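Setting Up Your Reading Group on Zulora

Section 3: Building a translated fiction shelf

You've made your account and picked a group name, so now comes the fun part: filling the shelf! Zulora lets each group keep one shared shelf of books in translation, and everyone you invite can add to it, rate it and argue over it in the margins.

1. Open your group page and choose Shelves, then New Shelf. Give it a name your members will recognize. (Ours is called "Junport Reads Abroad," and we love it.)

2. Set the shelf type to Translated Fiction. This turns on two extra fields, Translator and Original Language. Please fill in both! Translators do wonderful work, and members can follow one just as they would an author.

Note: A shelf holds up to 150 titles. Finished books can be moved to the Archive and won't be counted.

3. Add your first book by title or ISBN. If several translations of the same novel come up, check the publication year and the translator's name before you press Add.
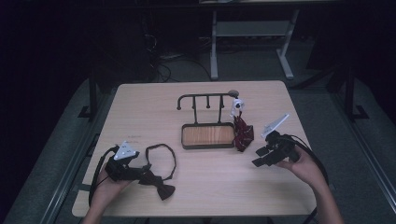

4. Choose a reading pace. Weekly gives you 52 check-ins a year, great for groups that like to chat often. Monthly is gentler and suits long novels. You can switch whenever you like, and the calendar rebuilds itself.

Caution: Switching pace clears any check-in questions you've written but haven't posted. Copy them somewhere safe first.

5. Invite your members. Paste their email addresses into the box, one per line, and pick a role for each. Hosts can edit the shelf; Readers can suggest and vote.

6. Open a vote for your first book. Three choices is a lovely number to start with, ideally from three different languages. Voting stays open for six days unless a Host closes it early, and the winner goes straight to the top of the shelf.

Note: Tied votes go to a second round with only the tied books. You'll find this under Votes, Runoff, and it's on by default.
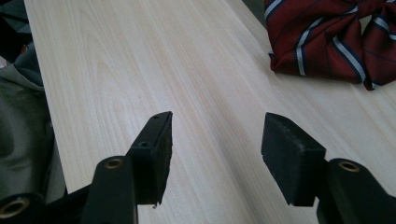 Esperanza Lozano: We left the Translator field blank on our first few books and had to go back and fix them all in July. Do it as you go! Also, if a book has two translators, put a semicolon between the names. With a comma, ours showed up as one very long person.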